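4.2 Where the names go

I should say up front that I came to obituaries by accident. My first plan was to look at birth notices, and when the Besumham library told me theirs had been thrown out in a flood, I asked what else they had on the same shelf. What they had was 1,609 death notices from two weekly papers, the one in Drundascombe and the one in Stasbridge, all of them paid for by families and nearly all of them written by families too. I read every one. It took me most of a winter and I would do it again tomorrow!

In section 4.1 I went through the opening lines – the "peacefully at home" and the "suddenly, on his way back from the lake" – and in this section I want to talk about the part most readers skip, the long list of relatives. People who write about death notices tend to treat the list as filler, a sort of roll call that comes after the real writing has finished. I thought so too for the first couple of months. Then I began to notice how much arguing must have gone on in order to get those lists the way they are.

Take the order. Spouses come first almost everywhere, which surprised me not at all. After that the two towns part ways. In Drundascombe the living come before the dead, so you meet the children and grandchildren and then, lower down, the parents and brothers who went ahead. In Stasbridge it is usually the other way around. The notice lays out everybody already gone, sometimes back to a baby who lived a day, and only then turns to the people left at the kitchen table. I asked Zane Liepiņa, who set the notices page in Stasbridge for years, if the paper had a rule about it. She said no, there was never a rule, but families brought in an old clipping from an aunt's or grandfather's funeral and asked for "one like this," and so the order got handed down like a pie recipe. I love that, and I think it explains a good deal more than the order.

Then there are the brackets. A son's wife goes in brackets after the son, as in "Peter (Donna)," and everybody who reads these pages knows what it means. What happens when the couple has split up, though? In 288 of the notices I found a former son-in-law or daughter-in-law who was named anyway, and hardly ever in brackets. They get a phrase of their own, "always a daughter to her" or "father of her grandchildren" or (my favorite) "still expected at Christmas." I had coded these as family friends in my first pass, and I had to go back and redo the lot when I saw that they nearly always come before the nieces and nephews. Somebody in the family had decided this person outranked a cousin, and had paid by the line to say so.

Paying by the line matters, by the way. Drundascombe charged a flat price up to 80 words and then so much a line, and you can watch people run into that wall. Names get shortened to "and many nieces and nephews," pets drop out, and the hometown goes. The Hnatiuk notices are a lovely case (this is a big farming family, and they let me use the name). There are six of them in the Drundascombe pages. The early ones stop dead under the limit with hardly a first name in them, and the later ones run on for half a column, with great-grandchildren listed by household and a dog called Buster. I wanted to put that down to the farm doing better. Rui Barreto, reading a draft of this section, pointed out that the newspaper had started taking notices by email in between, and that it's a lot easier to be generous with names when you aren't reading them down the phone to a stranger. I think he is right, or mostly right.
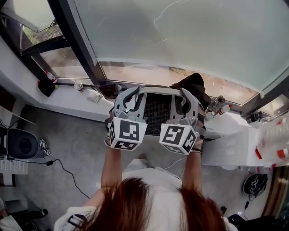

Figure 3.

Hanneke Vandenberghe takes a harder line on all this, and I promised her I would put it in. In her view I am reading too much love into these lists, and a good many of the names are there to keep the peace: leave out one niece and you hear about it at the lunch after the service, and for years afterward. She would like me to count the people who were left out. I would like that too, but a notice can't tell you who is missing, and the few families I wrote to about it did not write back. I can't say I blame them.

What I can do is look at corrections. Both papers ran them, usually the week after, in tiny type under the cards of thanks, and they are wonderful reading. "The name of Kieran Bickerstaff was missed from the list of grandsons." "Should have read sister, not sister-in-law." One daughter ran the entire notice a second time, on May 21, 2018, with a single stepbrother added near the end. She paid full price for it. I have sorted the corrections by who was added and where in the list they landed, and I go through them town by town in section 4.3, starting with the stepchildren.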